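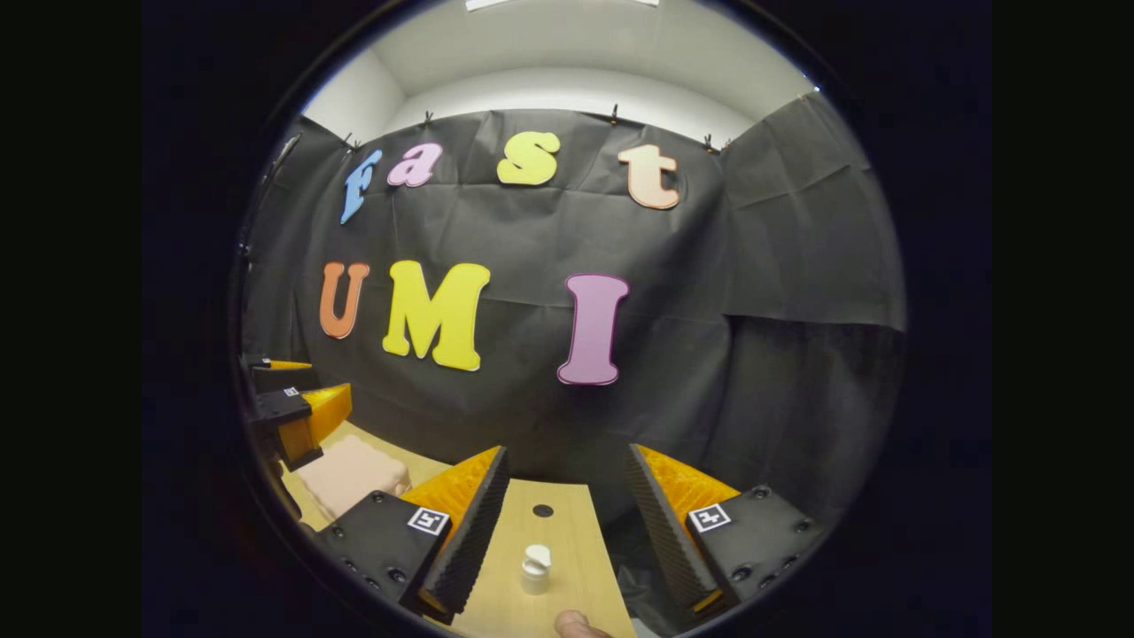 4.2 Letter color and spacing

The second part of the survey dealt with handmade signs put up indoors for a short time, such as those at school fairs, club meetings and open days. We recorded 149 signs in Drustcombe and Erncombe. Most were printed on office paper or painted on card. A smaller group of 17 used separate letters fixed one at a time to a backing, and this section is concerned with that group.

Separate letters gave sign makers two choices that printed sheets mostly made for them: the color of each letter and the gap between one letter and the next. Makers who bought mixed packs tended to use the colors as they came. On a dark backing this caused few problems. Pale blue, yellow and peach all stand out well against black cloth, and readers in our hallway test named the letters at the full 40 feet. On white walls the same pale colors were missed much more often, and yellow did worst.

Spacing was less even than color. Letters pinned by hand drift as the row goes on, and a wide gap inside a word can make it read as two. Figure 3 has an example in its lower row, where the gap before the "I" is wider than the one between "U" and "M". Tilted letters, like the blue "F" in the upper row, slowed our readers very little. We had expected tilt to matter more, given the earlier work on street signs, but those signs are read from moving cars and ours were not.

Figure 3. Colored foam letters in two rows on black fabric.

Mixed case also had a small effect. Rows that began with a capital and continued in lowercase were read slightly faster than rows in all capitals, although the difference fell within the error of the test. We used the Truleo chart to set lighting levels in the hallway and did not repeat the test under daylight.

We did not ask makers how long a sign took to put up. Several told us that they had laid the letters out on the floor first, and these signs had more even gaps. A string line or a strip of tape would probably do the same job. The Cordier spacing rule, which sets the gap by the width of the narrower letter, was too fussy for the people we spoke to.

Filed under: Signs & Lettering, Reading Studies

3 comments

papercutter: Did you test glossy letters? Ours are hard to read under the gym lights.

mfl_17: Agree on yellow. We gave up on it for anything going on a white wall.

Guest: Is the full chart from 4.1 posted anywhere? The link gave me an error.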